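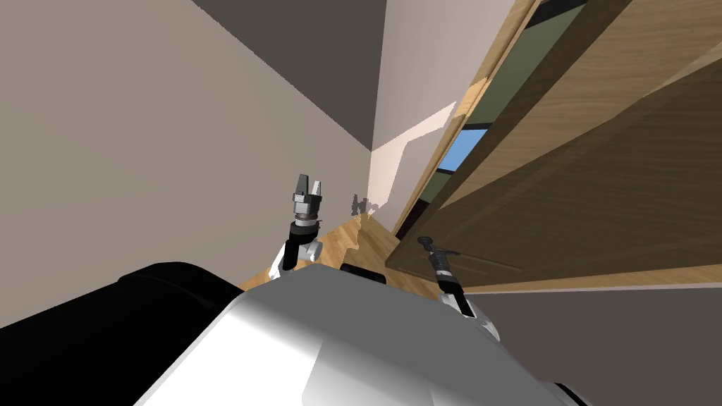

USOSDALE, Oct 16, 2020

Surface reflectance in under-cabinet lighting layouts

Lokis has revised the guidance it issues with the Feyisa line of under-cabinet lights. The fixtures are unchanged. The revision concerns the reflectance values entered for counters, backsplashes and cabinet undersides when a kitchen is laid out, and it applies to all drawings submitted after the end of January.

Earlier layouts used one default reflectance for every surface near the counter. The default worked well in kitchens finished in white and light gray. With dark finishes, the calculated light level at the counter was higher than the level measured after installation, and the error was largest along the back edge, where much of the light arrives by way of the wall. Installers in the Usosdale office had been correcting for this by hand, and the corrections differed from job to job.
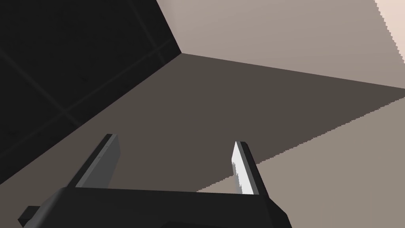
Reflectance is the share of incoming light that a surface sends back. It should be entered separately for each finish, using the manufacturer's figure where one is published and a measured value otherwise. Averaging across finishes is no longer accepted. A plain brown-taupe surface, a black panel marked with a grid and a pale pinkish-beige plane, as shown here, need separate entries even if they fall within the beam of the same fixture. Grid lines and other fine markings are ignored unless they cover enough of the surface to shift a measured value. Gloss is recorded in its own field and has no effect on the reflectance entry.

The target at the counter remains 30 footcandles, maintained. Where a drawing calls out a zone for cutting or reading labels, the target in that zone is 60 footcandles. Both values are for the horizontal plane at counter height with the ceiling lights off. Layouts that reach the target only with the ceiling lights on will be returned.

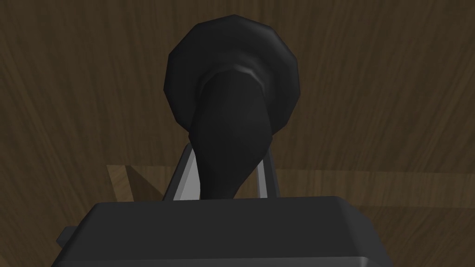 4 min read

Measured values should be taken with the fixtures warmed up and the window shades closed. Place the meter flat on the counter at each grid point of the drawing and stand clear of it, as a dark sleeve or jacket near the sensor can lower the reading. For a new installation, take the first set of readings at handover and the second after 2,000 hours of use. The difference between the two sets goes into the maintenance factor for later jobs with the same fixture.

Glare is the other item that changes with finish. A polished dark counter reflects an image of the light strip toward anyone standing at it, and raising the output to make up for low reflectance makes the image brighter. The guidance now asks for a diffuser on all Feyisa strips mounted over polished stone or 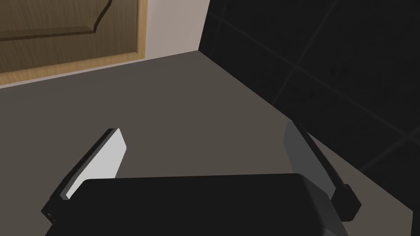 glass. The strip should be set toward the front rail of the cabinet and aimed slightly back, with the diffuser fully seated in its channel. Where the rail is too shallow to hide the strip from a seated viewer, add a trim piece and rerun the layout with the trim in place.

Hondia, the layout program used for submittals, will carry the new fields in its next update. Until then, enter the values in the notes block of the drawing in this order: counter, backsplash, cabinet underside. Existing files open normally, but the old default stays in place until it is overwritten. Drawings already approved do not need to be resubmitted unless a finish has changed.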